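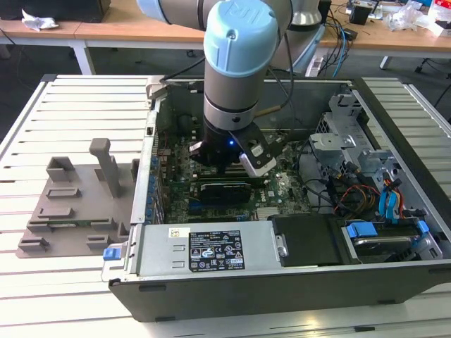
Trying out the Hevevska desktop teardown kit this month. It's an add-on for an arm you already own: the printed parts tray, task scripts for tower PCs, and 2 days of remote setup. Posting notes as I go. 1/6

The tray is the part I'd pay for. Each holder is shaped for one kind of component, so the script always knows where to set things down. Layout is by Sayaka Honda at Ondham, who also sells the print files alone for $279. 2/6

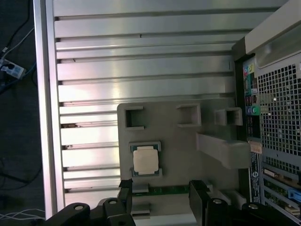 Parts tray with a processor and a green board in it, case to the right.

My complaint is the manual. The tray section is good. The section on CPU sockets is half a page and skips the order of the two levers. I asked support and Isamu Shimada sent a corrected sheet, dated May 13, 2026. It should be in the box. 3/6

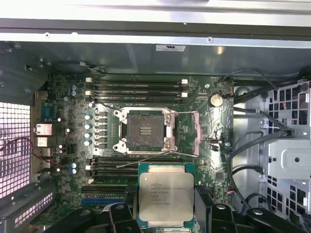 Hevevska User Notes, Issue 2, p. 292

The Xeon in the gripper is an E5-1630V3. The chip page in the notes wants the fingers on opposite edges of the package and a slow approach to the socket. Those are the settings to start with. 4/6

Full kit is $1568. The arm, gripper and cameras are not included. Updates to the scripts are free until August. 5/6

Next I'm comparing it with the Hattori kit, same tower and same table. Questions about the tray are welcome. 6/6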